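Reading time: 2 min

Why my laundry gripper kept chewing the pillowcases (and the fix)

If you've been following along you'll know I've been fiddling with the Litura gripper since September, trying to get bed linen folded without me doing all the folding. Well, on Tuesday it ate a pillowcase. Closed on a seam, didn't let go, kept squeezing, and by the time I'd hit the stop there was a hole I could put my thumb through. Not my favourite pillowcase, but still!

The fault was the grip force. I'd left it at 65 after a go at picking up towels, and thin cotton doesn't want anything like that. I've dropped it to 17 for sheets and covers and it holds them fine. Towels get 50, max.

A few other things I've changed:

Check the fingertips before you start. Mine had a tiny burr near the tip and it was catching threads. Two minutes with a fine nail file sorted it.

Clear straps, clips and cords well away from whatever you're about to grab. A cord caught up in cloth gets dragged along with it, and then you've got two problems.

Know where your stop is. I had mine behind the lamp, which was silly. It's now on the bedside table, and I can slap it without looking.

Keep your own fingers out of the jaws while the power's on. If the cloth jams, switch off at the wall first and then ease it free. I know, I know, but I nearly didn't.
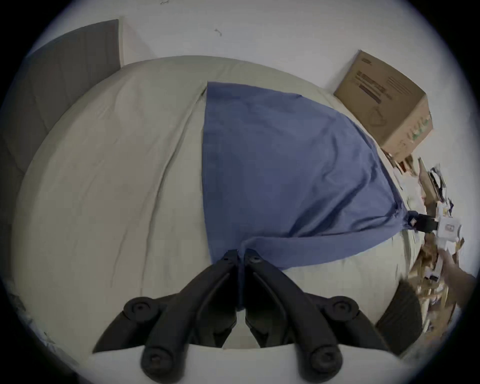 Blue cloth pinched at one point between the fingers, on the beige sheet.

Grab a narrow fold like that one and steer clear of seams and hems, they bunch up and the motor just keeps pushing. Next job is the doona cover, wish me luck!

Recent posts
Descaling the Kassa kettle
Stivach shelf brackets: a grumble
Getting candle wax out of a Trula rug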